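Subject: Re: [cell-practice] Draft 4, clause 2: fixture placement
From: Xiaoqing Jiang

Carter Lapointe wrote:
> Clause 2 says the rack must be "placed on the grid". Does that mean
> inside one square, or can it straddle a tape line? Kulum reads it
> the first way, we read it the second.

Straddling is permitted. The tape is a position reference for the operator and has no bearing on the arm's limits. I would reword as: "The fixture may cross a grid line. Its position shall be recorded from the nearest intersection." 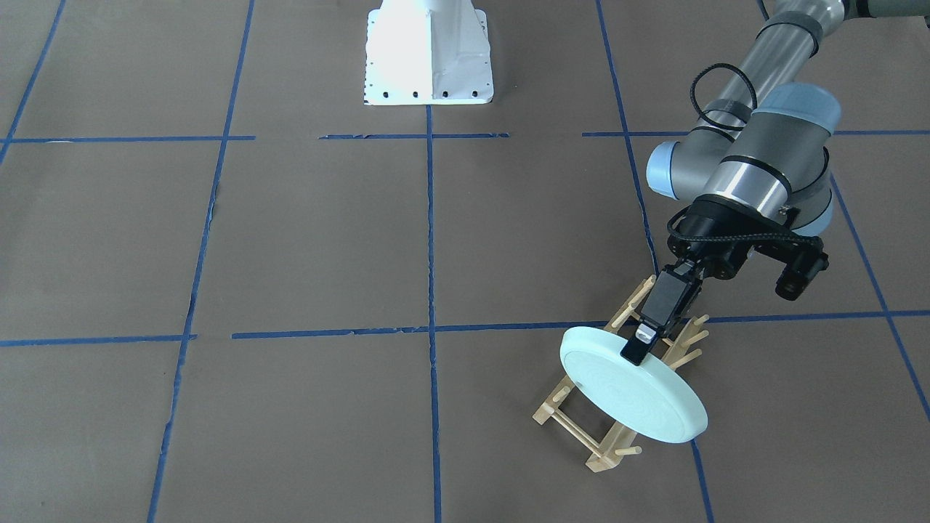
Clause 4 needs the same care. "Release height" is undefined for a plate held on edge. I propose measuring from the lowest point of the rim to the top of the rail, with the gripper still closed.

Torn tape should be replaced between sessions, never during one. Annick wants that as a "shall". I'd accept "should".

Comments to the list before the September call, please.

Xiaoqing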